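# Robots that go to work (and the people who work with them)

1st February

Quick one this month, lots to fit in. You asked what robots do all day. Good question! Lots of different things, so let's pick one job. Cleaning.

**Meet the company**

Sawatzky is a cleaning firm. Its people clean offices, holiday flats and peoples' living rooms. Last June they got help from two kinds of machine. One is called Nitier, and it works in the laundry. The other is called Boltus. Boltus has arms.

Nitier first. Big steel box, loud hum. Dirty sheets in one end, clean folded sheets out the other. Before Nitier came, the laundry team folded every sheet by hand. Up to 2,000 sheets in a busy week! Sore shoulders, sore wrists. Now they load the machine, check for stains and pull out anything with a hole in it. Still busy. Different busy.

**So what about the arms?**

Think about picking up a sock. Easy, right? You look at it, you reach, you grab. Done before you've thought about it.

Now think about it the slow way, like a machine has to:

- Where is the sock?
- Is it a sock, or is it a pattern on the rug?
- How far away is it?
- How hard should I squeeze?
- Where does it go now? Wash basket? Bin?

A robot needs an answer to all of those. Every time. And every home is different, so the answers keep changing. A folding machine stays in one spot and only ever sees sheets. A tidying robot might see a toy, a plate, a cat. (Do not pick up the cat.)

So the robot has to practise. The team at Sawatzky keeps a practice list with 118 little jobs on it. Put a cup on a shelf. Pick up a cushion. Move a chair in. Some of them go wrong a lot, and thats fine, you fell off your bike too.

**Who teaches it?**

The cleaners do! This surprised a lot of people. They know things that aren't written down anywhere. Start at the top of a room and work down, so the dust falls on a bit you haven't done yet. Shake the rug outside. Don't move someone's glasses, they'll never find them again.

Some cleaners now spend half the day cleaning and half the day teaching. New word on their badges: trainer. They had to go on a course for it, at a place called Jurkov, and there was a test at the end. Some liked it. Some said no thank you and went back to their normal rounds.

**Picking up litter**

One of the jobs on the list is clearing rubbish off a carpet. Crumpled paper, tiny bits, into the bin. A plain carpet makes it easier. A carpet with big flowers all over it is much harder, becuase the robot has to work out what's litter and what's just flower.

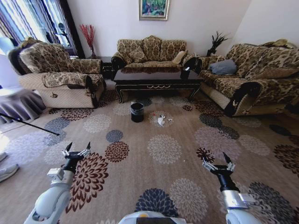

Tiny bits are tricky in another way too. Your fingertips are soft and they can feel a crumb. A gripper with two hard fingers has to close in just the right place, or it gets nothing but air.

**Will robots take everybody's job?**

Fair thing to ask. Grown-ups ask it as well. At Sawatzky the folding job got smaller, and two people from the laundry moved to other work. One of them misses it. Her friends were there, and they had the radio on. Other jobs got bigger, like fixing the machines and teaching them. Some of those pay more. Not everyone wants them though, and people don't all agree on whether the change was a good one.

**Your turn**

Be a robot for five minutes. Put an oven glove on each hand. Ask a friend to drop some scrunched up paper on the floor, then get it all in the bin. No using your fingers one by one! Then swap, and this time your friend has to tell you every single move. Left a bit. Down. Squeeze. Stop!

Write down which bit was hardest and send it in.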